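Why Does Wood Have Stripes?

Go find something made of wood. A table, a door, a ruler, the leg of your bed, whatever is closest. Now look at it really close up, so close your nose almost bumps it. See those wavy lines? Some are dark and some are light, and sometimes they bend around a spot like water going around a rock. Those lines are called the grain, and I think they're one of the coolest things in your whole house.

I'm Ginevra Donati, and I've been nuts about wood since I was 5 and got my first splinter (I cried, then I kept the splinter in a jar). So let me tell you where the stripes come from!

A tree grows in two directions. It gets taller at the tips of its branches, and it gets fatter around the middle. The getting-fatter part happens in a very thin layer just under the bark. It has a fancy name, the cambium, which you say like this: KAM-bee-um. All through the growing season the cambium makes new wood on the inside and new bark on the outside.

But the tree doesn't grow at the same speed all the time. In spring, in places with cold winters, there's usually lots of water and the tree is in a big hurry. The wood it makes then is light in color and full of roomy little tubes. Later in the summer -- say, around August -- the tree slows down. Now the new wood is tighter and often darker. Then winter comes and the tree takes a rest.

So one year gives you one light band and one dark band, and together they make one ring. If you've ever seen a tree stump, you've seen the rings going around and around like a target. Count the rings and you've got a pretty good idea how old the tree was. My friend Szu-yu Fang and I once spent a whole Tuesday afternoon on our knees next to a giant stump with a box of pins, and we got to 131. Then a dog ran through the pins.

Okay, but a table doesn't have a target on it. It has stripes! What happened to the circles?

Try this with a cinnamon roll, or think about one if you don't have one handy. Look down at the top and you see the swirl. Now cut straight down through the middle and look at the side of the cut. The swirl is gone and you see up-and-down lines instead. It's the same roll with the same layers, and you're looking at it from a different side. Now you may eat it.

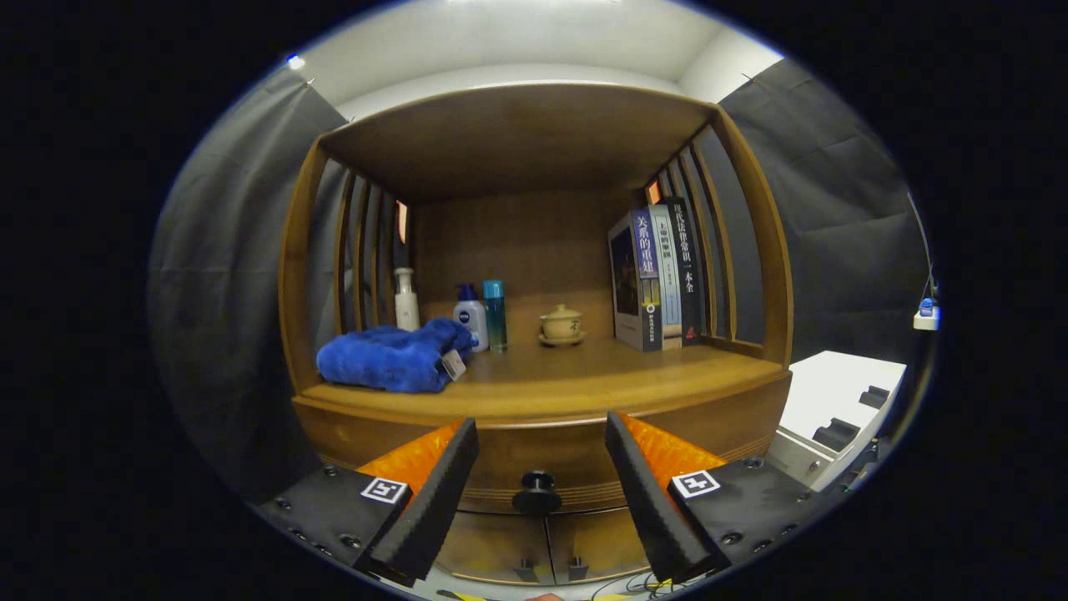
A log works the same way. When people at a sawmill cut a log the long way into boards, the saw slices through all those rings from the side, and each ring becomes a line running along the board. If the saw goes right through the center of the log, the lines come out nice and straight. If it goes closer to the edge, you get big pointy arches that look like mountains stacked on top of each other. Woodworkers call those cathedral arches. I called them volcanoes until I was grown up, and I still think my name is better.

What about knots, those round dark spots that look like eyes? A knot is where a branch used to be. The branch started deep inside the trunk, and as the trunk got fatter it wrapped new wood around the bottom of the branch, year after year. The lines have to swerve to get past it. That's why the grain goes all swoopy near a knot.

Different trees make different grain, too. Oak has big tubes you can feel with your fingernail. Maple is so smooth you might have to hunt for the lines. Pine usually has strong stripes and lots of knots. Color changes from tree to tree as well, and then people go and put stain or oil on top, so color alone won't always tell you what kind of wood you've got.

Grain isn't only for looks. Wood is a bit like a bundle of drinking straws all glued together. It's easy to pull the bundle apart between the straws, and very hard to snap it across them. That's why firewood splits so well from end to end, and why people who make chairs think hard about which way the lines run in the legs.

Want to collect some grain of your own? You need 2 things: thin paper and a crayon with the wrapper peeled off. Ask a grown-up which piece of wood you can use. An old, rough board is best, and a shiny table won't work very well. Lay the paper on the wood, hold it still, and rub gently with the side of the crayon. The bumpy lines will start to show up on your paper! Write down where you found each one. I have one from a fence, one from a breadboard, and one from the back step at my grandmother's house, with a knot in it shaped like a duck.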